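Carnthorpe Residential Services, Supplies Catalog
Section 4: Snack Storage for Shared Rooms

# Primitz Open Tray and Clear Box

The Primitz tray and box are supplied for keeping individually wrapped snacks together in lounges, bedrooms and shared sitting areas. They may be ordered singly or as a pair.

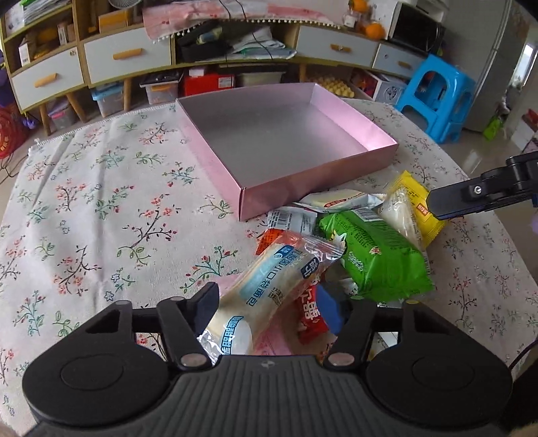
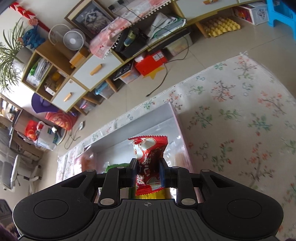
Pink cardboard tray in the first picture; clear plastic box, on the rug, in the second.

Florin Anghel writes that the pair has been in use on his floor since June and that he would order the clear box again before the tray. Residents find what they want in it without turning everything over, he notes, and the tray is better kept for a table where it will not be moved much. He also asks that the box be offered in a deeper version. The request has been passed to Tiliseck, the supplier.

## Description

The tray is a shallow, open container in pink cardboard with thin upright walls and a flat gray base. It is intended for light goods such as wrapped bread, small packets and sachets. Cardboard trays should be kept away from sinks and replaced when the corners soften.

The box is clear plastic and may be placed on a table, a shelf or the floor. It may be wiped with a damp cloth and mild soap. It should not be put in a dishwasher.

## Ordering

| Item | Order code | Pack |
|---|---|---|
| Open tray, pink | 242 | 4 |
| Clear box | 275 | 1 |

Orders are placed through the house office on the standard supplies form. Orders of over 80 packs require written approval from Dolores Tran before they are submitted. Partial packs of the tray are not available.

## Conditions of use

- Only sealed, individually wrapped food may be stored in either item.
- Longer packets should be laid flat, with the printed date facing up where possible.
- Loose or opened food is to be moved to a lidded container from the Raju range, listed in Section 5.
- Contents should be checked monthly and expired packets removed.

Items damaged on delivery may be returned to the house office with the delivery slip. Used cardboard trays are not accepted for return and should be placed with paper recycling.

Page revised 4 Nov 2023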